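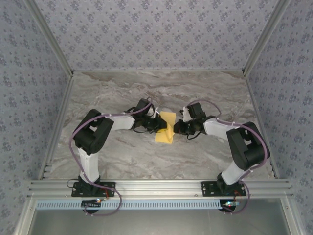

Yellow cloth on a gray marble-patterned surface.

Cleaning Cloth Subscription: Frequently Asked Questions

What comes in a Loken box?
Every box has a mix of cleaning cloths for dusting, glass, and general wiping. You choose the mix when you sign up. If you don't choose, we send the standard set, which is mostly general-purpose cloths.

How often will I get a box?
The default is one box every 3 months. You can change to once or twice a year under Delivery Settings. Changes made after your box has been packed apply to the next one.

Can I pick the colors?
Yes. Many customers use one color for the kitchen and another for the bathroom so the cloths don't get mixed up. If a color is out of stock, we email you before shipping and wait two business days for a reply. After that we send the closest color we have.

How should I wash the cloths?
Wash them before first use, then after each cleaning job. Use warm water at 40 °C (104 °F) and a small amount of liquid detergent. Wash dark colors separately the first few times.

Can I use fabric softener?
No. Softener and dryer sheets leave a coating on the fibers and the cloth stops picking up water. If you have already used softener, wash the cloth twice with detergent only. It usually recovers.

Can they go in the dryer?
Yes, on low. Take them out promptly. Do not iron the glass cloths.

My cloth is leaving lint on the windows. What's wrong?
Most often it was washed with cotton towels. Microfiber picks up lint from other laundry and lets it go on glass. Wash the cloth alone and shake it out before it dries. If the problem continues, contact us for a replacement.

Are the cloths safe on stone counters?
The dry and damp cloths are fine on sealed stone. Check the label of any cleaner you use with them. Vinegar and lemon can mark marble.

What is the difference between Yeoman and Gremar cloths?
Yeoman is our thicker general cloth and holds more water. Gremar is a flat weave for glass and mirrors. They cost the same and can be swapped in any box.

How do I skip or cancel?
Log in, open My Boxes, and choose Skip Next or Cancel. There is no fee. If a box has already shipped, you can return it unopened for a refund.

What is your return policy?
Unopened packs can be returned within 40 days of delivery. Opened packs can be returned only if there is a fault. Include your order number in the parcel. Refunds go back to the card you paid with.

Do you ship to PO boxes?
Yes, within the United States. Large orders may be split into two parcels.

Why was my February box late?
We moved to a new warehouse that month and some orders were held. All of them have now shipped. If yours has not arrived, write to us and we will send another.

Who do I contact about a business account?
Aileen Manalo handles orders for offices, schools, and cleaning companies. Use the contact form and select Business. For billing questions, select Accounts and your message will go to Wanda Achterberg.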